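Help Desk > Facilities & Fixtures > Closed tickets
January — logged by Hugo Cordero
2 min read

Ticket 983: buzzing at the corner table

Reported by the Bukono side of the hall. Low buzz from the corner, comes and goes, loudest in the morning. They thought it was the table. Asked them to write down times, got two: 8:40 and a bit after 10.

Went over. Table is the Goicoechea one with the wood-grain laminate top. Pushed down on all corners, no rock. Checked the leg bolts, one was maybe a quarter turn loose, tightened it. Buzz still there. Pulled the table out about 12 inches from the wall and stood there like an idiot for a while. Still buzzing. So not the table touching the wall, and probably not the table.

Next guess was the air handler, it kicks on in the morning. Had them shut it off from the panel by the stairs. Buzz stopped in a few seconds. Back on, buzz back. Did that three times to be sure. Ok so the air handler is shaking something, question is what.

Put my palm on the wall panels one by one. These are the Grusstead tall ones, clip-on, went up last year. Most are dead still. Second one from the corner you can feel it in your hand, pressing on it kills the noise completly. Pretty sure thats a clip that never seated.

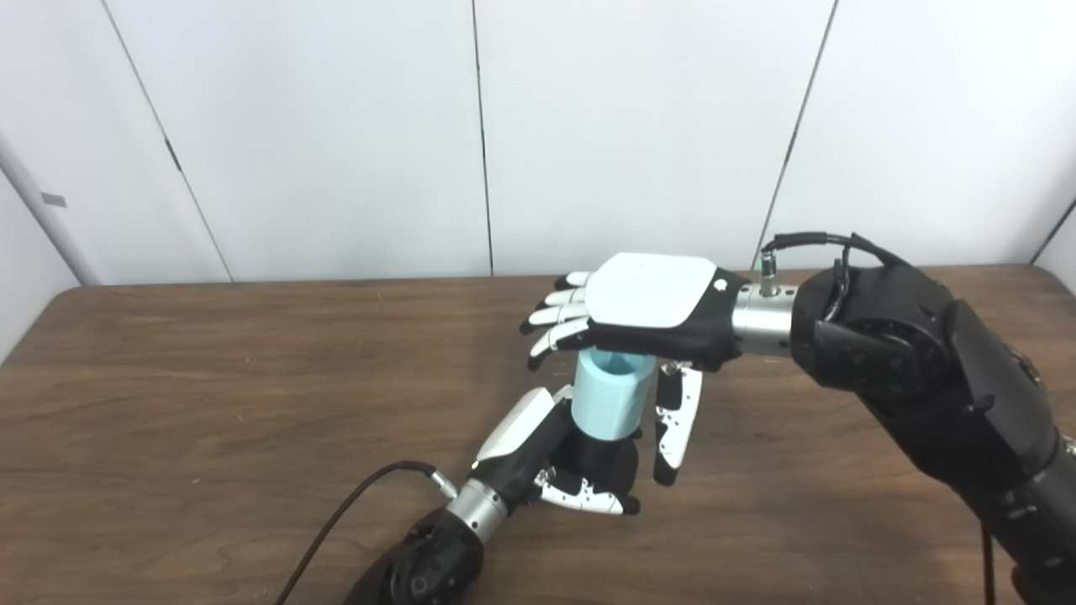
Grusstead clips grab from the back, so no way to get at one without lifting the whole panel, and I didn't want to do that with people at the table. Called their support line instead. They asked if the seams were open or caulked. Open, all the way along, they are the thin dark lines between the panels behind the table. Good news according to them, means you can slide a felt shim in from the front and leave the panel up. They also asked about anything mounted to the wall near the corner. Only thing is the little gray tab on the left side wall, table height, and I had held that one already with no change. Crossed it off.

Shim kit ordered from Pestora, the 400 series, thinnest they sell. First box was wrong (adhesive backed, do NOT use these, they pull the paint). Sent back. Second box ok.

Update: shims in. One at waist height, one up by the top of the seam. Used a plastic putty knife, go slow or the felt bunches up and you have to fish it out with tweezers. Air handler on, no buzz. Turned the fan to high, very faint hum if you put your ear on the panel, can't hear it from a chair.

Table pushed back, left a finger of space to the wall. Please leave it that way — if it gets shoved tight we won't know which one is making noise next time.

Still open: top shim might work its way down. Will look again when the filters get changed. If you hear it before then, press on the panel, note the time, reopen this ticket insted of starting a new one.

Status: closed, watching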